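Wallden Laundry and Mending: your questions, answered with reasonable patience

Last updated 10th October

What counts as fleece?
Anything soft, fuzzy and synthetic that you bought for a walking holiday and now wear to put the bins out. Jackets, blankets, linings and those half-zip tops all go in the same category on the booking form.

How hot should I wash it?
30 degrees, inside out, with the zips done up. We know the machine has a setting called Intensive. Leave it alone.

Can I use fabric softener?
You can, and plenty do. It coats the fibres, and after a few rounds the fleece feels oddly greasy and stops drying quickly. If yours already has, run it through twice with plain detergent.

Why is my black fleece covered in bits?
Black fleece collects whatever the rest of the wash gives off, and towels are the worst for it. Wash dark fleece with other dark fleece, or on its own if you can bear the waste. A lint roller will deal with cat hair. Tissues left in pockets are a matter for you and your conscience.

Should I fold it or hang it?
Fold it, loosely. A hanger gives a heavy fleece small pointed shoulders that stay for weeks. Fleece won't hold a crisp edge, so aim for a soft, rounded heap and stop fussing.

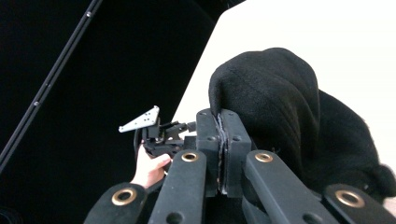 Black fleece in soft folds, with the nap showing and faint ribbed lines lower down.

Can I iron out the creases?
Please don't. It's mostly plastic, and it will remind you of this by sticking to the iron. Give it a shake and leave it in the bathroom while somebody has a shower.

Mine has gone bobbly. Is it finished?
Usually not. We can shave the bobbles off for £2 a garment. Very thin elbows are another matter, and we'll tell you at the counter before we start.

Do you replace zips?
Yes. Short zips up to 50 cm are one price and full-length zips up to 78 cm are another, both on the list by the door. Anything longer is probably a sleeping bag, and we do those in March.

Where do I drop things off?
At the Fontana Street counter, or in the drop box at the Cluder shop. The box takes one bag at a time. Pushing harder doesn't change this.

How long do you keep uncollected items?
75 days, after which they go to the charity rail. Bring your ticket. "It's the black one" describes most of what we have.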